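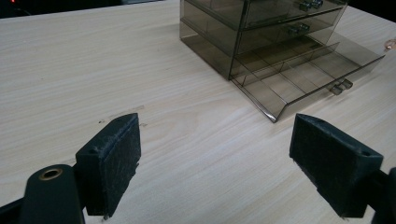

Workshop and Craft Room > Adhesives, Inks and Finishes

Thread: Drawer storage for fountain pen ink samples, light and evaporation

tallowmere
Moving my ink samples out of a shoebox and into drawers. The vials are polypropylene, 2 mL, screw cap, 60 of them. Candidate is a small tinted plastic drawer unit on the desk. Question is whether grey-brown tint does anything useful against fading, or whether I should be looking at an opaque unit. Room faces north, Hobart, so direct sun for a good part of the day. Most of the samples are dye inks. A few are pigment.

ferrule_8
Tint colour tells you very little about UV transmission. Clear polystyrene already blocks a fair bit of the short end, and the tint on top mostly cuts visible light. Dye fading in a sealed vial comes from both. Assume the tint slows it and doesn't stop it. Opaque is better, and a cupboard is better again.

Evaporation will get you before light does. What are the cap liners?

tallowmere
No liner, plug seal moulded into the cap.

ferrule_8
Then weigh a few now and weigh them again in June. A kitchen scale won't do it, you want one that reads to 0.01 g. Plug seals vary a lot within a single bag. I found 3 bad caps in one order of Nomora vials and the rest were fine.

Quillwort
Disagree on opaque. I went from a clear unit to a steel one and stopped using half my samples because I couldn't see them. Fading in a closed drawer at normal room light is slow enough that you'll have used the 2 mL first. If you aren't going to use 2 mL in a few years you don't need the sample.

ferrule_8
Labels fix that. Swatch card on the drawer front, index inside the lid.

Quillwort
Labels fix it for people who keep labels current.

Graça Teixeira
I ran a plain test of this on a windowsill in Adelaide. Two vials each of 8 inks, one vial in a smoke-coloured drawer and one wrapped in foil, left for a summer. Swabbed on the same paper at the end. The Gostia violet in the drawer had lost most of its red component and dried a dull blue. The Malý blue-black showed no difference I could see. The greens were in between. Foil vials all matched the fresh bottle.

That was a windowsill, so a hard test. A desk set back from the glass gets much less.

tallowmere
Useful, thanks. Was the smoke drawer closed for the whole run?

Graça Teixeira
Closed, yes. Opened once to turn the vials. I didn't log temperature and should have. A closed plastic box in sun gets well above room temperature, so some of what I put down to light may be heat.

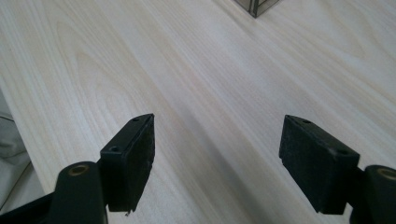
If I ran it again I'd add a third vial per ink, foil wrapped and kept inside the same drawer, so the heat is the same and only the light changes. Without that control I can tell you that the violet changed but I can't separate the causes. The paper was from a single pad, and I swabbed all 16 in one sitting with a fresh cotton bud each.

ferrule_8
That third vial is the right control. Foil conducts, though, so I'd use black card for the wrap if you're worried about local heating.

Graça Teixeira
At that size I doubt it matters, but card is easy enough.

brindlecap
Coming at this from the other side: check that the vials stand up in the drawer with the drawer shut. A lot of the small desktop units have shallow drawers and the vials have to lie flat. A plug seal that holds upright can still weep on its side. Mine did, and the ink crept along the drawer runner and into the one beneath. Polystyrene stains permanently with some of the reds. I tried isopropyl on it and the plastic crazed.

Quillwort
Yes, keep solvents off polystyrene. Dilute ammonia and water is safe on the plastic but won't shift a rhodamine stain.

tallowmere
Measured. Internal height is short of the vial by 3 mm, so they'd be lying down. Could I put them in zip bags, by colour family, and lay the bags flat?

ferrule_8
Works as containment. Doesn't fix the seal.

brindlecap
What I do now is a foam block with drilled holes, in a deeper drawer, vials upright, caps marked with a paint pen. Zarkholm sell a rack that does the same job but the holes are slightly oversize for 2 mL and everything leans.

Quillwort
The leaning is fixed with a turn of masking tape around the vial. I've had the Zarkholm rack for years with no trouble. Cheaper than foam once you count the drill bit.

brindlecap
I had the drill bit.

tallowmere
Plan for now: upright rack in the cupboard for the dye inks, small drawers for the pigment samples, nibs and spare converters. I'll weigh eight vials tonight and post the figures when I have a second set. Graça, would you mind saying which green was the worst?

Graça Teixeira
The Gostia one, again. The olive, not the emerald. It went yellow.

Thread last active 31/01/2021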